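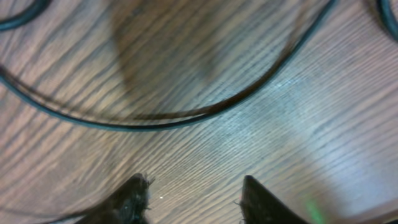
Bisville Short Film Weekend Returns in March With a Bigger Screen and the Same Chairs

BISVILLE – October 2023 – The Bisville Short Film Weekend will be back at the Drurkix Theater this coming March, with 18 short films, a new screen, and seating that regular guests will remember, mostly in the lower back.

The festival runs for two days and is open to anyone who can find the Drurkix, a former dance hall behind the old bus depot. The sign out front still says DANCING. It has said so through two changes of ownership and one repainting, and the theater's current management has decided it is now historic.

Shares: 4

"We had to choose between the screen and the chairs," said festival director Jozef Van Damme. "The chairs got fewer votes. I would like to point out that I voted for the chairs."

The new screen replaces one that had served the theater well enough in spite of a seam down the middle. Filmmakers learned to keep their leading actors to one side of it. One past entry, a domestic drama about a couple drifting apart, was widely praised for its use of the seam, and its director has never corrected the record.

All films in the program run under 20 minutes. The rule is strict and was brought in after a 47-minute entry was submitted as a short on the grounds that it felt shorter. The selection panel did not agree.

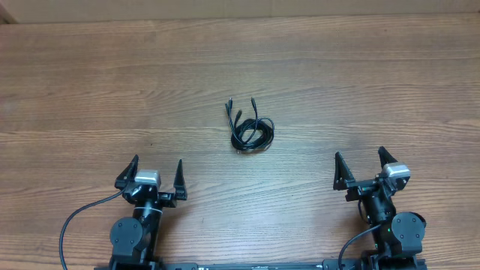 The weekend opens with "Gillach," a new short drama set in a village where the last remaining shop closes and everybody has an opinion about it. The film was shot with a cast made up largely of people who live within walking distance of one another and, by the end of the shoot, were speaking again. It will be shown first on opening night, followed by a conversation with the director and as many of the cast as can get the evening off.

Other films in the program include a comedy about a driving test that goes on far too long, a documentary on a choir with one tenor, and an animated short about a moth. The moth film has no dialogue and was the only entry the whole panel liked on the first viewing. There is also a western. It was filmed in a gravel pit in steady rain, and the festival is showing it because it is good, although the rain does raise questions about the drought in the plot.

The Dierckx Prize for best short will be presented on closing night. It is named for the family that ran the Drurkix as a dance hall and who asked only that the prize not be shaped like a dancer. It is shaped like a chair. The winner also receives a small check and a guaranteed slot in next year's opening program, where they may find out what it is like to be talked through by a late-arriving audience.

The audience award will again be decided by paper ballot. Guests are reminded that each ticket holder gets one ballot, that pencils are to be returned, and that writing in a film which is not in the festival will not help that film. 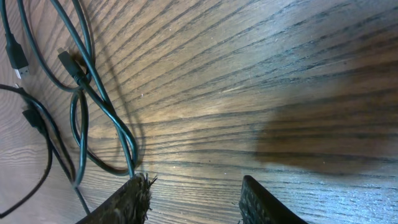 A Workshop for People With a Phone and an Idea

New this year is a morning workshop for first-time filmmakers, led by Van Damme on the second day. Topics will include writing a scene that can be shot in one room, recording sound that can be understood by strangers, and asking relatives to act without ruining a holiday.

No experience or special equipment is needed. Participants will work in small groups, and each group will leave with a finished film of one minute. These will be shown before the afternoon program whether or not their makers have had second thoughts.

"People think they need a better camera," said Van Damme. "What they need is an ending. I have watched a lot of very sharp, very beautiful films that stop because somebody had to go to work."

Workshop places are limited and may be booked separately from festival passes. Children are welcome with an adult. Adults are welcome with or without a child.

Tickets and Other Practical Matters

Weekend passes and single-program tickets go on sale in January at the theater box office, which is the window to the left of the main door. The window to the right is also a window, but there has not been anyone behind it for years. A pass covers every screening, the opening conversation, and the prize ceremony. It does not cover soup, which will be sold in the lobby between programs and which sold out early on both days last time. 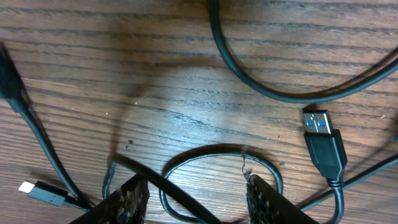

Latecomers will be seated between films and asked to keep to the side aisle. The Drurkix has step-free entry from the depot side, and a hearing loop has been installed for the first time – a change that a number of guests have been requesting since they first failed to hear the opening speech. Van Damme has promised to keep the next one to around four minutes. He made the same promise last year and would prefer not to discuss it.

Cushions may be brought from home. Guests are asked to choose a modest thickness out of respect for whoever is sitting behind them.

Submissions for the coming edition are closed. Filmmakers whose work was not selected will hear from the panel in writing before the end of the year, with notes if they asked for them. Those who asked for honest notes have been given a chance to reconsider.

About the Bisville Short Film Weekend

The Bisville Short Film Weekend shows new short films by independent and first-time directors from the region and beyond. It takes place every year at the Drurkix Theater in Bisville.

Press passes, stills, and interview requests: ask for Jozef Van Damme at the Drurkix box office, left window.

Comments: 2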